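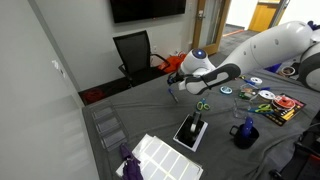

Florencia Escobar, list moderator and programme editor
November

Ibarra wrote:
> I've been through the draft programme for the Salon and I think
> 18 readings over one evening is too many. Last year we had 16 and
> people were leaving before the second interval. Could we drop the
> translations, or move them to the afternoon? Also, is the hall at
> Dulisholm still letting us in at four?

Thanks for reading it so closely. I agree that 18 is too many, but I don't want to lose the translations. They were the part most people wrote to me about after the last Salon, and two of the translators have already booked their trains.

What I'd suggest is this. The two longest pieces, the Flusau letters and the extract from the harbour novel, go to the afternoon and are read together as one session. That leaves 16 for the evening, the same as last year, but with a firm limit of five minutes each. Last year we let people run on, and I think that did more harm than the number of readers. I will sit at the front with a clock.

On the hall: yes, four o'clock, but if we add an afternoon session we need it from two. I rang on Friday and they can do it for a small extra charge. I have asked for that in writing and will forward it when it comes.

We have 80 chairs. More than that and people will have to stand at the back, as they did for the poetry evening. I would like names by the end of the month so I can tell whether we need to borrow a few benches.

The printed programme will be a folded sheet again. I checked the page order, and the running order fits if the biographies are kept to two lines. Several are much longer at the moment - please look at yours and shorten it yourself, or I will have to do it.

Still missing: the title of the last reading before the interval, and the spelling of the place names in the Flusau letters. Ibarra, you had the older edition. Could you check page 17 and tell me which form it uses?

Florencia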